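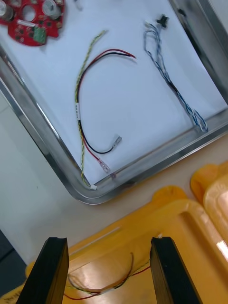 Fig. 1. Red circuit board and wire harnesses in a steel tray lined with white paper.

Unit 4: Electrolytic capacitors in supply circuits
Handout to accompany the second lecture. Revised May 19, 2018.

4.1 Purpose of the part

A capacitor stores charge on two conducting surfaces separated by an insulator. The charge Q held at a voltage V is Q = CV, where C is the capacitance in farads. The energy stored is half of CV squared. Both expressions assume an ideal part. Real parts leak, have some resistance in series with the plates, and change value with temperature and age.

In a mains supply the capacitor after the rectifier is called the reservoir. It charges near each peak of the rectified wave and feeds the load between peaks. The load therefore sees a voltage that sags and recovers twice per mains cycle. The size of the sag is the ripple.

4.2 Construction

The electrolytic type uses aluminium foil, etched to increase its surface. An oxide layer is grown on the anode foil and serves as the insulator. Paper soaked in electrolyte lies between the anode foil and a second foil, and the liquid makes contact with the oxide. The whole is wound into a roll and sealed in a can.

The oxide is very thin, so a large capacitance fits into a small can. The same thin layer limits the working voltage and makes the ordinary type sensitive to polarity. Reverse voltage breaks down the oxide, gas forms, and the can may vent.

4.3 Ripple estimate

For full-wave rectification the peak-to-peak ripple is approximately

V(ripple) = I / (2 f C)

where I is the load current and f the mains frequency. The formula treats the load current as constant and ignores the charging time, so it gives a slightly high figure.

Worked case. The Edisik bench supply delivers 16 V at the peak of the rectified wave. The load draws 471 mA. The mains frequency is 50 Hz and the permitted ripple is 2 V.

C = 0.471 / (2 x 50 x 2) = 0.002355 F

The required value is 2355 microfarads. The next value up in the usual series is 3300. A part marked 2200 would fall short even before tolerance is taken into account.

The voltage rating must exceed the highest peak. A 16 V part leaves no margin for high mains or a light load. Use 25 V.

4.4 Series resistance

The equivalent series resistance, or ESR, is the sum of losses in the foil, the leads and the electrolyte. Ripple current through the ESR produces heat equal to I squared R. In the Rajan exercise the ripple current is 800 mA and the ESR is 0.15 ohm:

P = 0.8 x 0.8 x 0.15 = 0.096 W

Nearly 0.1 W is acceptable for a can of moderate size in free air. The same loss next to a hot resistor may not be. ESR rises as the electrolyte dries out, which raises the heating, which speeds up the drying.

4.5 Service life

Makers state life in hours at the maximum rated temperature. The working rule is that life doubles for each 10 degrees C below that rating. A part rated 2000 hours at 105 degrees C, run at 75 degrees C, is therefore expected to reach 16 000 hours. The temperature to use is that of the can, including self-heating.

End of life is normally defined by a fall in capacitance or a rise in ESR beyond a stated limit. The part may go on working in an undemanding circuit well past that point.

4.6 Discharge

A capacitor left to discharge through a resistor R falls to 37 per cent of its starting voltage in a time RC, and to below one per cent after five such periods. For 3300 microfarads and 1 kilohm, RC is 3.3 s and the wait is 16.5 s. Measure the terminals before touching them. Large parts can regain a small voltage after being shorted, owing to dielectric absorption.

4.7 Problems

Repeat the estimate of 4.3 for half-wave rectification.
Find the ripple for the Dinau supply: 15 V peak, 250 mA load, 1000 microfarads, full-wave, 50 Hz.
Using the life rule, find the can temperature at which a 1000 hour, 85 degrees C part would be expected to last 8000 hours.

Reading for the next lecture: Celtness course notes, section on film and ceramic types.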